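Augustina Laryea talks fast when the subject is plastic fruit. She has been gathering examples for Pikberg, a system that learns to pick things up by copying people, since May, and she still sounds thrilled by it.

"You guide the arm, you close the fingers, you let go, and that's one example," she says. "Then you do it again with everything moved over a little! I can do that for six hours and come out wanting more."

Her favorite sessions are the ones with a crowded plate, where a pear can sit right up against the grapes and the arm has to find a way in. 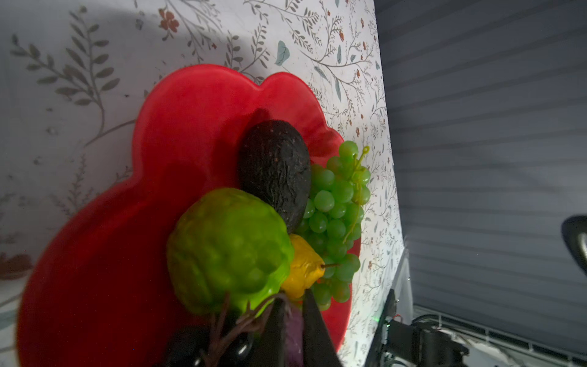
"Grapes taught me the most," Laryea says. "A person grabs a bunch without thinking. When you're steering, you have to decide where to take hold, and you have to decide it the same way often enough that Pikberg can pick up the habit."

She keeps her clumsy tries, too (almost all of them). At Batard, where she worked for four years before this, those would have been thrown out. "But a slip where I go back and fix my grip? I love those. I'd take two of them over a whole morning of perfect ones."

Next she wants to try softer things, starting with bread rolls.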